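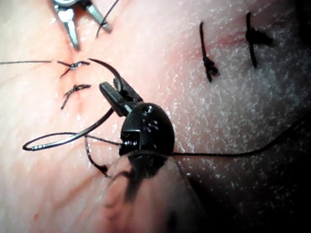

3.2 Opened but unused suture packs

The stock ledgers kept at the Delten site list every suture pack by size, needle type and expiry month, but they do not say what became of a pack once it left the shelf. A pack that was opened and used looks the same in the ledger as one that was opened, laid on the back table and thrown away at the end of the case. To separate the two, we matched the ledgers against the paper count sheets filled in by the circulating nurse. Matching was done by hand by two of the authors (Gape and Price), who worked from separate copies and compared their results at the end of each ledger book.

In all, 779 count sheets could be matched to a ledger entry. Another 57 could not, mostly where the procedure code had been left blank or where a second sheet had been started after a shift change and the two were filed apart. The unmatched sheets were left out of the cost figures but kept for the discussion of handwriting and form layout in Section 5.

We recorded a pack as used if at least one needle from it had been passed to the surgeon, whether or not any stitch was placed with it. This is a generous rule. A needle may be loaded in the driver (Figure 2 shows a curved one held in the jaws, with a tied suture close by) and then handed back because the surgeon wants a different size. On the count sheet such a needle appears in the same column as one that closed a wound, and there is no sound way to pull them apart after the fact. Our estimate of waste is therefore a low one.

Figure 2. Curved suture needle clamped in the jaws of a needle driver over tissue.

Three habits seem to account for most of the opened but unused packs. The first is the preference card. Cards at Delten are written when a surgeon joins the department and are seldom revised, so packs are pulled for steps that the surgeon no longer does in the same way. Moncrieff found a similar drift in his earlier review of instrument trays at Rawashdeh, where cards had outlived the surgeons they were written for. The second is opening ahead. Scrub staff told us that they open the closing sutures early when they expect the last part of the case to move fast, and several said they had been taught to do this. The third is the size of the box itself. Holex supplies one of the common absorbable sutures in a multi-needle pack, and a case that calls for a single needle from that pack leaves the others to be discarded.

Opening ahead deserves a fair hearing. A surgeon who has to wait for a suture while a vessel bleeds is in a worse position than a hospital that has thrown out an unused pack, and none of the staff we spoke with wanted a rule that would forbid it. What they did want was a place on the sheet to write down that a pack had been opened in advance. The present form has no such column. Some nurses write a small "o" in the margin — others circle the pack number — and the meaning of both marks had to be explained to us.

Cost was worked out from the contract price in force in the month of the procedure. We did not include the cost of disposal, which at Delten is billed by weight for the whole floor and cannot be assigned to one kind of item. Nor did we include staff time. Adeyemi has argued that the time spent on pulling, counting and restocking is the larger expense, and our interviews give some support to this view, but the count sheets carry only a start and an end time and were not designed to answer the question.

Expired stock was handled apart from opened stock. A pack that passes its expiry month on the shelf is struck through in red and initialed, so these entries were easy to find. They were concentrated in the less common needle shapes, which are bought by the box and used one or two at a time. The storeroom lead, Pak-hei Fang, had already begun moving some of these to a shared cabinet between departments when our work started in November, and ledger entries for that cabinet are reported separately in Section 4.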